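Rind 2 — level layout and collision tool for small game teams
Search products, guides, forum Go
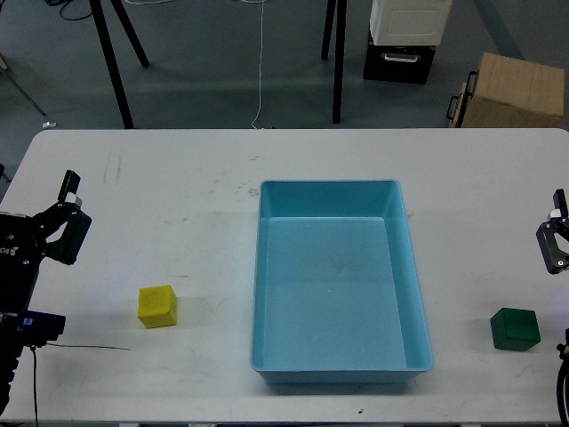
Rind 2 is a blockout editor for studios that build their levels in plain shapes before any finished art is made. It runs as a separate program and writes files that most common engines can read through the supplied importer. A level is made of solids, and each solid carries a shape, a colour tag and a collision type. Layouts at this stage need very little: a yellow cube on one side of a blue tray and a green cube on the other, all on a white table, would be three solids standing on a fourth, and the tray is the only one that takes any thought, as its inner walls slope and a plain box collider would close off the top. Rind treats a shape of that sort as an open solid and builds separate colliders for the floor and each wall.

Version 2 replaces the release sold under the name Cernitz. Files saved in Cernitz open directly. Colour tags are kept, but collision types are mapped to the new list on first load and the result should be checked by hand, above all on ramps and stairs. The mapping is written to a log in the project folder.

Editing
Solids snap to a grid, to one another, or to neither. Grid size is set per level and may be changed at any time without moving existing work. Groups can be nested up to 40 deep. A group may be placed as a copy or as a link; edits to a linked group appear everywhere it is used. Undo history is saved with the file and can be stripped on export.

Collision
Each solid is marked as solid, open, trigger or none. The preview runs at a fixed 60 steps per second, whatever the display is doing, so that a fault seen once can be seen again. Contact points are drawn as the preview runs. Gaps narrower than the player shape are listed in a side panel, and selecting an entry moves the view to it. The panel does not repair gaps.

Shared work
A level can be split into cells, and each cell is locked by the person working in it. Locks are held in a small text file beside the level and work over any shared folder or version control system. There is no server to install. A lock left behind by a crash can be cleared from the File menu by any user with write access to the folder.

Supplied with
The editor for Windows and Linux, the importer with source, a manual in PDF and a library of 53 starter solids covering doorways, stairs, railings, ledges and crates. The library is measured in metres. A version in feet was planned and has been dropped.

Requirements
A 64-bit processor, 8 GB of memory and a graphics card with OpenGL 3.3 or later. A three-button mouse is strongly advised. Pen tablets work for selection but not for dragging faces.

Licence
Sold per seat. A seat may be moved between machines, though only one copy may be open at a time. Studios with more than 40 seats should write to Grokitz before ordering. Students at Parkham and other colleges can use the teaching licence, which writes a watermark into exported files but has no time limit.

Known faults
Open solids with more than one opening are exported with one wall missing if the solid has been mirrored. Turning it by hand avoids this. On Linux the gap panel may appear behind the main window. Both faults are due to be fixed in the September update.

Last updated: 2020-08-09

Comments

Ross Paterson
Does the importer keep linked groups as links, or does it flatten them? The manual mentions both on different pages.

Grokitz Support
It keeps them as links by default. Flattening is a tick box in the import window. The page on flattening describes the old importer and will be corrected.

Wilma Pollock
Moved a fairly large Cernitz project over. Every staircase came in as a trigger and had to be set back one by one. The log did list them all — but a way to select everything named in the log would have saved me an afternoon. The fixed-step preview is good.

Ross Paterson
Same with my stairs. You can filter by collision type in the outliner and change them together, provided none of the cells are locked.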